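Incidencia 415 – Tapa del táper no cierra bien
Abierta por: Qianru Tian
Sala: Nondstead, cocina de la 4.ª planta
Estado: en seguimiento

9:10 – Aviso de Qianru. El táper de tapa verde lima (lote Ukska, modelo Yan) se abre por una esquina al meterlo en la nevera. Ya goteó caldo en la balda de abajo. Pide cambio o arreglo.

9:35 – Reviso. Sin grietas a simple vista. La tapa entra pero una esquina salta a los pocos segundos. Lavada a mano, agua templada, nada de estropajo. Sigue igual.

10:20 – Pregunto quién lo metió en el lavavajillas. Endo dice que sí, programa largo, bandeja de abajo. Puede ser eso, la tapa algo combada. Lo dejo cerrado encima de la mesa blanca, sin nada encima, a ver si aguanta.

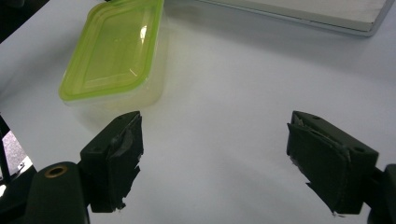 12:00 – Prueba con agua, 23 minutos de lado sobre papel de cocina. Papel mojado en una punta, poca cosa. Repito aprentando bien el reborde por los cuatro lados – mejor, pero no seco del todo.

12:40 – Cambio la tapa por la de otro igual del armario. No gotea. O sea que es la tapa, el recipiente está bien.

13:05 – Pedidas tapas sueltas a Ukska, 12 unidades. Sin fecha de entrega todavia. Mientras tanto: este solo para cosas secas (galletas, arroz) y NO al lavavajillas.

Pendiente: limpiar la balda de la nevera, avisar a Qianru cuando lleguen.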